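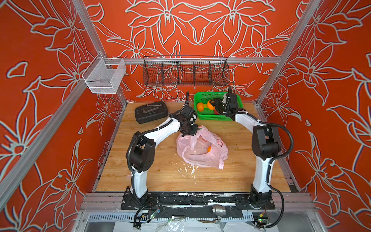
Bagging trials for loose fruit continued at the Stillmont workshop on 2018-07-17, following the layout agreed in June. The purpose of the work is to settle a written procedure for moving fruit from an open basket into a thin plastic carrier bag on a bench top, with no bruising and with the bag still fit to be carried afterward. The green perforated basket keeps its place at the back of the table, to the right of the black plastic case, and the pink bag lies in front of it on the wood. With the bag lying partly open in this way, an orange inside it can be seen through the film, and the contents can be checked without lifting anything. This is the chief argument for keeping the translucent bags. The opaque ones from Weteton are stronger but have to be opened to confirm what is in them.

Position of the basket. The basket is to remain behind the bag and slightly to the right. Kobe De Haan had proposed placing the two side by side to shorten the carry. The proposal was tried in June and withdrawn, as the bag tended to be pushed under the basket rim and the printed side creased badly. No further work on this point is planned.

Condition of the bags. The current bags are from the Trarkance pack of 200. The film is very light. A bag that has been used several times lies flatter and opens more easily than one straight from the pack, which holds its fold lines and closes again when released. It is recommended that each new bag be shaken open once and pressed down by hand before it is put on the table. Bags with a split at the base or at a handle are to be discarded and noted on the bench sheet. Seven were discarded in June, nearly all for splits at the handle.

Type of fruit. Round fruit of one size gives the least trouble and should be used when a new colleague is learning the procedure. Mixed fruit is closer to what a household brings home, and most of the open questions concern it. A long piece must be laid in along the length of the bag. If it is put in crosswise it props the film up at both ends and the next piece rolls out of the opening. Anything with pointed scales or a stiff stem should go in after the smooth pieces and rest on top of them.

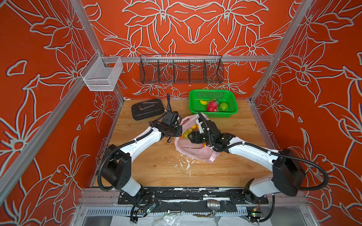
Jintana Bunnag asked that the order of packing be written down more strictly than it is at present. In her view "heavy first" is not enough of an instruction, given that a banana and a dragon fruit may weigh much the same and behave quite differently once the bag is picked up. She would also prefer that bananas go in last in every case. Nilmini Dissanayake agreed as regards bananas but considered that a full order for every type of fruit would not be followed in practice.

The following wording was adopted for the time being: firm round fruit first, long firm fruit along the side, scaled or bumpy fruit next, bananas last. It will be reviewed after 17 further runs with mixed fruit.

Closing and lifting. This remains the weakest part of the procedure. Where the bag is gathered low, close to the fruit, the neck is tight and nothing can fall out, but the film is stretched and the handles are left twisted above the grip. Where it is gathered high, the handles stay usable and the fruit shifts to one side on lifting. 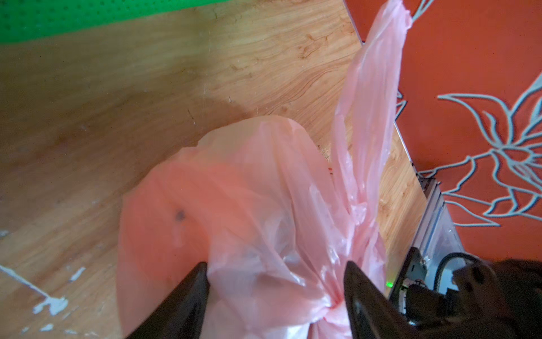
A middle position is therefore preferred, with the neck drawn together far enough above the fruit to leave a little slack. Air caught in the body of the bag should be let out before the neck is closed. A bag full of air looks fuller than it is, and it will not sit upright next to another on the Karunaratne shelf. Folding one handle down before gathering was also considered – Tarun Prajapati has the notes – and may be worth a separate trial.

Bench matters. The wrench and the other hand tools stay with the black case at the back left. They are not to be put down on a bag. White flecks on the front part of the tabletop do not come off with a dry cloth. Obaidul Dissanayake will try a damp one, and the wood must be fully dry before bags are laid on it again, as the film clings.

Outstanding:
Review of packing order, mixed fruit (J. Bunnag)
Handle fold, 3 runs with oranges only (T. Prajapati)
Remaining number of Trarkance bags to be entered on the bench sheet
Decision on whether Weteton bags are to be kept for heavier produce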